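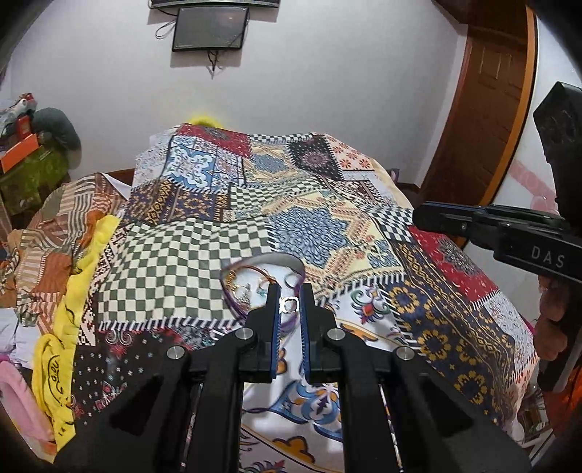 Posted by the club secretary, Findach Robotics Club – 4/1/21

About us

Hello, and thanks for clicking on the bit of the website most people skip! I've been asked to write down who we are and what we get up to, so get yourself a cup of tea and I'll do my best.

We're a robotics club for anyone aged 11 and up, and we've been meeting in the old library at Findach since the winter the heating broke (we wore our coats and did it anyway). We started with a box of second-hand motors and one laptop between us. These days we have almost 60 members, a proper set of tools, and a cupboard that won't shut. Some of us are at school, some are retired, and a few turned up to collect a child and ended up staying. I'm one of those.

What we're keenest on at the moment is grippers. We call this the Tilow project, after the lane where the first one got sketched out, and the idea is simple enough. You hold the gripper in your own hand, you do an ordinary household job with it, and what you learn goes towards teaching a robot arm to do the same job later on. So a lot of our homework is done at home, on beds and worktops and ironing boards, with whatever happens to be lying about. Rings are my favourite. A ring is small and shiny and it rolls, and getting one between the jaws over a patterned bedspread, with a little dish of bracelets and trinkets right behind it, is much harder than you'd think! The blue ridged pads on the inside of the jaws are there for grip, and we argue about pads more than anything else in the club.

Everyone who joins the project gets a list of 100 small jobs to work through at their own pace. You might be pairing socks, putting lids on jars, sorting buttons or moving jewellery in and out of a dish. You don't have to do them in order and you certainly don't have to be tidy. Robots that only ever see tidy rooms are no use to anybody with a real bedroom, so please leave the washing where it is.

The other big thing in our year is the Paredes Cup, which is held every December in the sports hall at Pelten. Each team brings a machine and gets a table full of everyday objects to sort against the clock. Last time we scored 209 points and came home very pleased with ourselves, even though our arm spent a good part of the second round waving at the judges. We've since rewritten that bit of code twice. I'm told it's fine now.

You don't need to know anything to come along. I couldn't have told you which end of a screwdriver to hold when I began – well, nearly – and I now do most of the wiring on our practice arm. New people usually spend their first few sessions having a go with a hand gripper, because you can pick it up and get stuck in straight away. After that you can try building, coding, or the mechanical side, or just carry on with the household jobs if that's what you enjoy. Plenty do.

We ask for a small sub each term, which covers bits and biscuits. If that's tricky for you, have a quiet word and we'll sort it out. Under-16s need a form signed by a grown-up, and long hair has to be tied back when the workshop machines are on.

To join, use the contact form on the next page or just put your head round the library door when the lights are on. Bring a jumper, the heating is still a bit hit and miss.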